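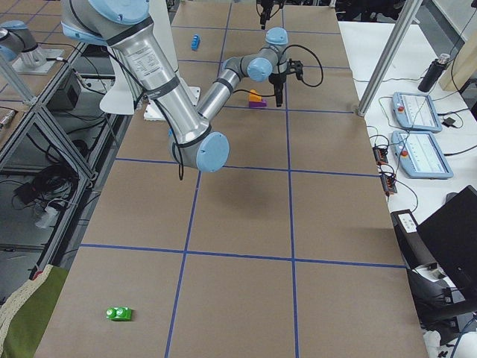
講演メモ「岸壁に残された船 ペクム号のその後を取材して」
2023年2月17日(金) 市民国際講座 午後の部

(はじめに。ゆっくり。水をひと口飲んでから)

皆さん、こんにちは。お寒い中、しかも平日の午後にお集まりいただいて、本当にありがとうございます。さっき受付のあたりをうろうろしていましたら、前回の講座にも来てくださった方が何人か声をかけてくださって、それだけでもう今日は来てよかったなあという気持ちになっております。まだ何も話していないのに気が早いのですけれども。

今日お話ししますのは、一隻の貨物船のことです。名前をペクム号といいます。大きな船ではありません。新聞の国際面に載ったとしても、たぶん下のほうの短い記事でしょうし、日本ではほとんど報じられませんでした。ですので、ご存じなくて当たり前です。どうぞ安心して聞いてください。

(ここで地図を配る。後ろの席まで届いたか確認)

お手元の地図、まんなかの少し左に、ブリネヴァハという港町が書いてあります。字が小さくてすみません。石造りの倉庫が並ぶ、風の強い町です。港の入り口に税関の古い建物がありまして、正面の石に1861と年号が彫ってあります。私は着いた日にまず、その石の前で道に迷いました。宿は反対側だったんですね。雨の中、荷物を引きずって坂を二度のぼりました。この話は長くなるのでやめておきます。

(船が止まった経緯。年表を見ながら)

ペクム号がこの港に入ったのは秋の終わりです。荷をおろして、次の積み荷を待つはずでした。ところが、燃料代と港の使用料が払われていないということで、港の側から出港を止められます。船の世界では、お金の払いが滞ると船そのものが差し押さえられる。ここまでは、まあ、珍しいことではないのだそうです。

問題はそのあとでした。船を動かしていたプラルトゲートという会社に、連絡がつかなくなったんです。電話に出ない、メールが戻ってくる。代理店はヴラフという、港のそばに事務所を構えた小さな会社ですが、こちらも「うちも払ってもらっていない」と言う。食料の手配をいつまで立て替えればいいのか、代理店の人も困っていました。私は最初、この代理店のことをずいぶん疑ってかかっていたんです。でも帳面を見せてもらって、少し見方が変わりました。そのことは後半でお話しします。

船に残っていた乗組員は5人です。下りて帰ればいいじゃないかと思われますよね。私も思いました。ところが、入国の許可がない。船を離れると、船の安全を守る人がいなくなるから、港としても簡単には下ろせない。それに本人たちにしてみれば、船を下りたら未払いの給料がもらえなくなるのではないか、という心配があるわけです。岸壁はすぐそこに見えている。町の灯りも見える。それでも渡し板の先には行けない。そういう暮らしが80日続きました。

(少し間をおく。急がない)

(ジェニリン・シソンさんのこと)

この出来事を私に教えてくれたのは、ジェニリン・シソンさんという方です。乗組員のお姉さんで、ご自分は別の国で介護のお仕事をなさっています。夜勤が明けると弟さんから届いた短い文章を英語に直して、あちこちの新聞社や放送局に送り続けていらっしゃいました。私のところに届いたのも、そのうちの一通でした。

正直に申し上げますと、最初のメールには三日ほど返事をしておりません。別の締め切りに追われていたというのは言い訳で、読んで、気にはなったけれど、そのままにしてしまったんです。三日目の夜にもう一通届きまして、そこには弟さんの船の食料庫に何が残っているかだけが、淡々と並べてありました。米、玉ねぎ、缶詰、お茶。それを読んで、やっと電話をかけました。

シソンさんは電話の向こうでとても落ち着いていて、むしろ私のほうが早口になってしまいました。怒っていらっしゃらないんですかとお聞きしたら、「怒るのは弟が帰ってきてからにします」とおっしゃいました。私のノートには、この言葉のところに線が二本引いてあります。

(ここは原稿を見ずに話せるとよい。だめなら読む)

(法律の話。かたくならないように)

さて、少しだけ法律の話をさせてください。眠くなりやすい時間帯ですので、なるべく短くします。

船員が置き去りにされたときのために、国際的な取り決めがございます。給料が一定の期間払われない、食べ物や水が届かない、帰りの手配をしてもらえない。そういう場合に「遺棄」とみなして、保険などから帰国の費用やたまった賃金の一部が出るようにする、という仕組みです。紙の上では、なかなかよくできています。

ただ、船には籍を置いている国があって、持ち主のいる国があって、動かしている会社の国があって、止まっている港の国があって、乗っている人の国があります。全部違うことも普通です。ペクム号もそうでした。そうしますと、どの窓口に行っても、まず隣の窓口を案内される。お役所の方が意地悪だということではなくて、皆さん本当にご親切で、丁寧に隣を教えてくださるんです。

現地でこの件を引き受けたのが、弁護士のシュペラ・コヴァチェヴィッチさんでした。発音が難しくて、私は初対面で二回間違えました。三回目には「シュペラで結構です」と言ってくださいましたので、以下シュペラさんと呼ばせていただきます。

シュペラさんの事務所は、魚屋の二階にあります。階段を上がっていくと魚の匂いがだんだん薄くなって、かわりに紙とコーヒーの匂いがしてくる。机の上には保険証券の写しや港湾局とのやりとりがきちんと綴じてあって、付箋は全部同じ黄色です。色分けすると、どの色が何だったか忘れるからだそうです。これには深くうなずきました。

彼女がまず取りかかったのは、保険がまだ生きているかどうかの確認でした。会社が消えても、保険が残っていれば道はある。ところが、更新の手続きが済んでいるのかいないのか、書類によって書いてあることが違うんですね。結局、年が明けて1月に入ってから、保険の側が「有効である」と文書で認めました。シュペラさんはその紙を持って、傘もささずに岸壁まで歩いていったそうです。

(代理店の帳面の話。忘れずに)

先ほどのヴラフのことです。私が疑ってかかっていたと申しました代理店ですね。事務所を訪ねたとき、担当の年配の男性は、最初ひとことも話してくれませんでした。こちらも粘りまして、窓の外の船の話ですとか、天気の話ですとか、そんなことばかり小一時間していたと思います。そうしたら引き出しから帳面を出して、黙ってこちらに向けてくれました。

水、パン、発電機の油。会社からの入金が止まったあとも、立て替えた日付が手書きで続いていました。金額はどれも小さいものです。十分だったとは申しません。乗組員の側は、足りなかった、何度も催促したと話していますし、それも事実だろうと思います。記事では両方を書きました。片方だけ書いたほうが読みやすいのですけれども、帳面を見てしまった以上、そうもいかなくなりました。

(お金の話。質問が多いところなので先に説明しておく)

帰国にあたって、乗組員ひとりひとりに最初に渡されたお金は3000ドルでした。未払いの賃金からすると、一部でしかありません。残りについては、船を競売にかけて、その代金から払われるかどうか、という話になります。競売では港の使用料や裁判所の費用なども順番待ちをしておりまして、その順番をめぐってまたやりとりがある。今日の時点で、まだ決着はついていません。

プラルトゲートにも、もちろん取材を申し込みました。登記されている住所に手紙を出し、最後に使われていたアドレスにもメールを送りました。返事はいただいていません。ですから、会社がどういう事情で支払いを止めたのか、私にはわからないままです。詐欺だったのかというご質問をよく受けますが、そう書ける材料を私は持っていません。わからないことは、今日もわからないとお答えします。どうかお許しください。

(時間を見る。押していたら次の段落は飛ばす)

少し脱線しますが、港のパン屋さんの話をさせてください。渡し板のたもとに、朝になると紙袋が置いてあることがあったそうなんです。中身は前の日の売れ残りの丸パンです。私も買って食べてみましたけれども、これがまた固いんですよ。固いんですが、噛んでいると甘くなってくる。乗組員の方に後で電話でその話をしましたら、お茶に浸すんだと教わりました。早く言ってほしかったですね。

(帰国のあとのこと)

シソンさんの弟さんは、いまはご実家にいらっしゃいます。また船に乗るのかと伺いましたら、しばらく黙ってから、乗ると思う、とおっしゃいました。ほかの仕事では家族を養うのが難しいのだそうです。お姉さんのほうは、帰ってきたら怒ると言っていたはずなのに、空港で会ったら何を怒るんだったか忘れてしまった、と笑っていらっしゃいました。そのあと賃金の請求書類の書き方について、私がたじたじとなるくらい細かい質問をされましたので、お怒りはちゃんとそちらに向かっているのだと思います。

私たちの手元に届く品物の多くは、船で運ばれてきます。だからどうしてくださいというお願いが、今日はあるわけではないんです。ただ、港の近くを通られることがあったら、止まっている船の名前をちょっと読んでみてください。私はすっかり癖になりまして、家族には嫌がられております。

(質疑へ。マイクは一本なので、前の列から順に回してもらう)

予想される質問の控え
・日本の港でも起きるのか。似た相談はあると聞いている。個別の件は話さない。
・競売の時期。未定。シュペラさんから連絡が来たら講座の掲示板でお知らせする。
・寄付はできるか。この件の募金は受け付けていない。船員支援の団体の探し方を、配布資料の裏に書いた。
・弟さんの名前。ご本人の希望で出していない。聞かれたらそのように答える。

(終わったら地図の余りを回収。次の会の方が使うので、演台の水も片づけること)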